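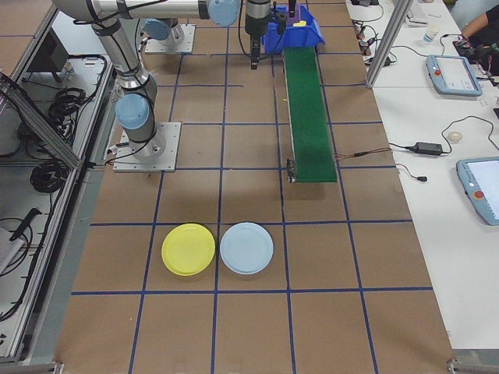
Course handout 4: Safe and repeatable work at the two-arm table
Laboratory of Applied Automation
Prepared by Darius Furtună, version of November 24, 2023

1. Purpose of this handout

In the first three meetings we spoke about the general standards for industrial robots and collaborative operation. Please keep those notes, they will be needed for the written test. Today we go from the general text to the rules of our own table. A standard tells you that a risk must be reduced. It does not tell you where to put your hand, your cable or your cup. For this we need house rules, and you are expected to know them before you touch a pendant.

The rules were first written for the Skerard course and later extended when we began the Bogdan exercises with two arms. Where the old Skerard sheet says something different, follow this one.

2. Before power is given to the arms

2.1 Each arm has its own pendant and its own responsible student. You do not operate the pendant of your colleague, also not "for one second".

2.2 Both emergency stops are tested at the start of every session. Press, confirm that the arm cannot be enabled, release, confirm again. Write the result in the log sheet with your initials.

2.3 The pendants stay on the side bench, with the red button free to reach. No cable may lie over the button.

2.4 Drinks do not belong on the bench with the pendants. Use the shelf near the door.

2.5 Check by hand that the base plates are tight. If one bolt moves, the session does not start.

3. The grid

The blue tape divides the table into squares. The purpose is that we can say "the plate is in this square" and everybody understands the same place. Please respect the following:

The position of every object is written down by row and column before the run. The row is counted from the side of the operator.
An object stands completely inside one square if its size permits it. If it is larger, write all squares which it touches.
Damaged tape or torn paper is replaced between sessions and never between two runs of the same series. Otherwise the runs are difficult to compare.

4. Shared space of two arms

Most of our small collisions come from the shared zone. One arm waits in its home position while the other one enters. Only the arm with the task inside a container is allowed to be in this container, and the second arm stays outside with the gripper open.
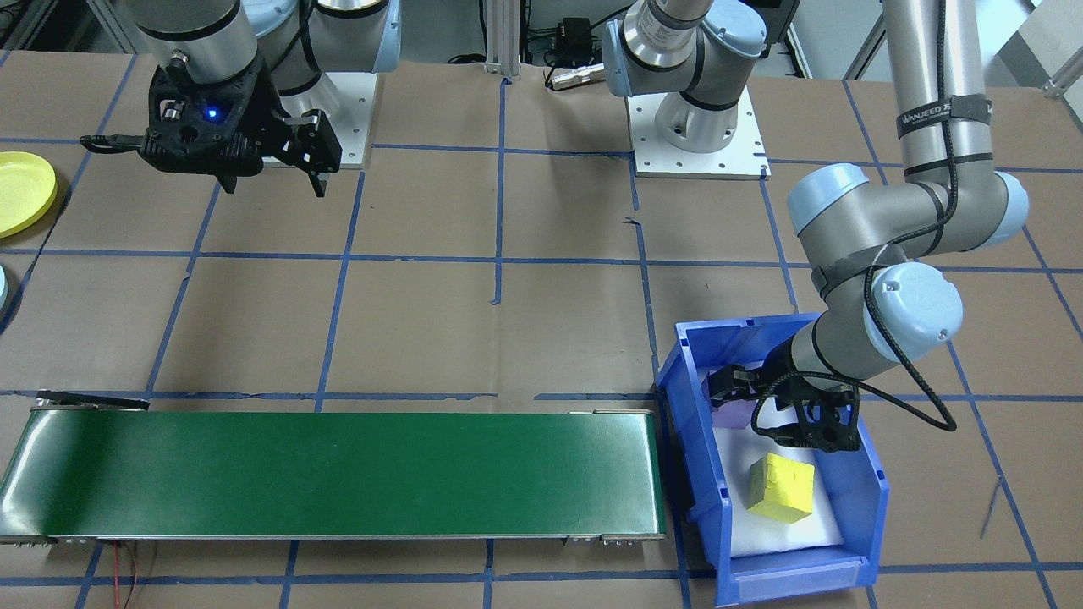 When an arm works between side walls, reduce the speed to 11 percent on the pendant until the fingers are out again. The walls do not give way much, and a finger which is bent by two millimeters will spoil all results after it. For free movement above the table the limit in this course is 200 mm/s. The hardware permits much more, but you have no need for it.

Soft objects need one more remark. Foam and sponge change their shape under the gripper, so the closing force must be set low and the closing position must be checked with the object in place. Do not take the values from the hard objects in the Hoson exercise.

5. Conveyor and loose cables

The conveyor is a machine too and has its own pinch points, mainly at the end rollers. Sleeves are rolled up, long hair is tied. The wires of the motor are to be led away from the working area of both arms - look at them again after every change of the layout.

6. Log and reporting

Every stop is reported, also a stop without damage. Write the time, the square, the arm and the last command. Our log from the previous year has 596 entries and it is the best teaching material we possess, so please write full sentences and not only "error".

The log file is saved in the Flaner folder of your group. It is kept for 90 days after the end of the course and then deleted.

7. For the next meeting

Read sections 3 and 4 again and prepare one page: which rule would you change if a third arm was mounted at the table, and what would be the new risk? Bring it on paper. The pages will be discussed in pairs.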